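Two Arms, One Pipe Frame, and a Very Busy Bench at Urham

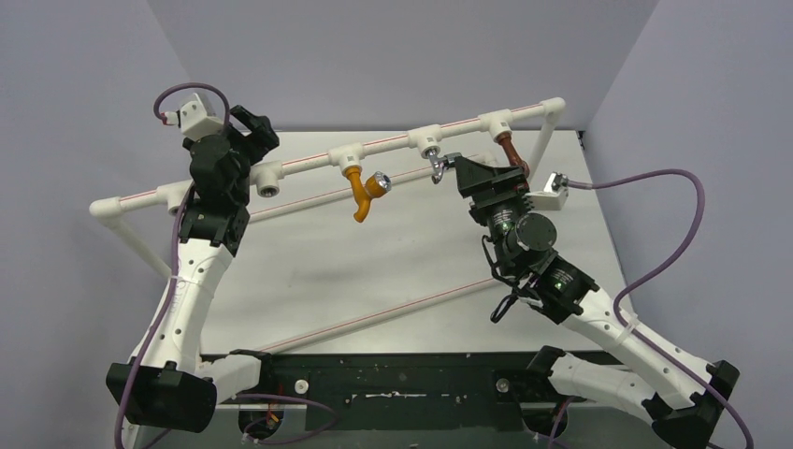 Guðlaug Bergmann

If you've walked past the back bench at Urham since September and wondered why it's covered in plumbing, come and say hello! The two-arm build is up on its base plate, both arms move, and we've finally given them something worth doing with their grippers.

The task is called Pelska (long story, it started as a typo on the whiteboard). It's a frame of white PVC pipe that lies on the table in front of the arms, with a raised rail at the back and a row of T-joints along it, and from the joints hang whatever fittings we could scrounge. At the moment that includes a bright yellow-orange faucet shaped like a Y, a little silver valve with a winged handle, and a copper-colored fitting down toward the right end. One T-joint is standing open, and that's the one I care most about right now. I'd like the left arm to put a fitting into it without any help from me, while the right arm works farther along the rail.

Why plumbing? Well, pipes are cheap, they come apart and go back together all day long, and every fitting wants to be held differently. A winged handle is a lovely thing to practice on. You can come at it from the front or from underneath, and if the jaws close a little off center the whole valve swings on its joint and you have to start over. I have watched this happen many, many times and I still lean forward in my chair.

The arms themselves are black motor modules with curved white links between them. The links are our own print, third version, and they're the part I'm proudest of. Version one flexed so much you could see it from the door. Version two was stiff but had a sharp inside corner that split on us, which is how we ended up with the curve. The files are in the shared Gosell folder if you want them, along with the settings. Please print them slowly!

Cables have been the other big job. The long purple ones are on their second routing, and I'm still fussing with how much slack to leave. Too little and the arm tugs at its own wrist when it reaches for the back rail, too much and you get a loop that wants to catch on everything. If you've done this before and have a trick, I would love to hear it.

Money, for those who like to know: we've spent 2925 so far out of the build fund, nearly all of it on motors. The pipe frame was about 500 on top of that, and would have been less if I hadn't cut one rail short and had to buy it again. There's 1000 set aside for spares, which I hope we don't touch before winter.

What's next is the dull, wonderful part, where we run the same reach over and over and write down what went wrong. I'm at the bench most Tuesday evenings, and there's room for one more person on the second keyboard. You don't need to know any code, though a steady hand with a pipe cutter would be very welcome. Old faucets and valves can go in the crate marked Grímsdóttir under the bench, the odder the shape the better.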